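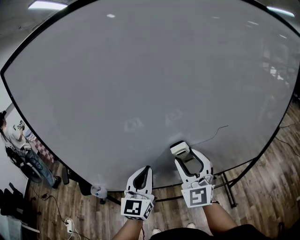
**Figura 1.** Quadro branco de moldura preta sobre suporte metálico, com a superfície sem escrita.

A legibilidade de um quadro branco em salas de reunião pequenas depende menos da qualidade da tinta do marcador do que da relação entre a superfície, a iluminação de teto e a posição de quem lê. Os estudos anteriores sobre o tema trataram sobretudo de quadros fixos à parede, instalados a uma altura constante. No presente trabalho consideram-se quadros apoiados em suporte próprio, cuja posição na sala muda com o uso. Na Figura 1, o brilho de uma luz de teto incide na parte média superior do quadro, zona em que normalmente se escrevem os títulos e os primeiros itens de uma lista. A superfície devolve ainda reflexos tênues de objetos próximos, e um cabo escuro e fino atravessa em diagonal a parte inferior direita. Os três fatores – brilho, reflexo de objetos e obstrução por cabos – foram tratados separadamente na análise.

### 3.2 Procedimento de avaliação

Foram avaliadas 42 posições de quadro, distribuídas pelas salas dos edifícios Stallthorpe e Onetti. Em cada posição, o quadro foi limpo com pano seco e dividido em uma grade regular, marcada apenas na ficha de registro. Dois leitores, sentados em lados opostos da sala, classificaram cada célula como legível, parcialmente legível ou ilegível, a partir de um texto padrão escrito com marcador preto de ponta média. As fichas foram preenchidas de forma independente e conferidas por Samran Kongkaew. Nas células em que houve divergência, prevaleceu a classificação mais desfavorável.

A obstrução foi registrada apenas quando o objeto cobria parte da área de escrita. Objetos deixados na calha ou no chão não entraram no índice, embora tenham sido anotados quando dificultavam a aproximação de quem escreve. Réguas de tomadas e cabos soltos sobre o piso pertencem a esta segunda categoria.

### 3.3 Resultados parciais

O brilho das luminárias foi a causa predominante de perda de legibilidade. Em cerca de 35 % das posições, ao menos uma célula da faixa superior foi considerada ilegível por um dos leitores. A inclinação do quadro em 5 graus para a frente reduziu o efeito na maior parte dos casos, mas deslocou o reflexo para a faixa central nas salas de teto mais baixo. Os reflexos de objetos tiveram peso menor – raramente impediram a leitura e foram descritos pelos leitores como incômodos.

As posições avaliadas em junho, com as persianas abertas, apresentaram maior dispersão e são discutidas à parte na Seção 4. A grade de classificação segue a proposta de Nakpan, com uma alteração: a faixa inferior foi unida à calha, por ser pouco usada para escrita corrente.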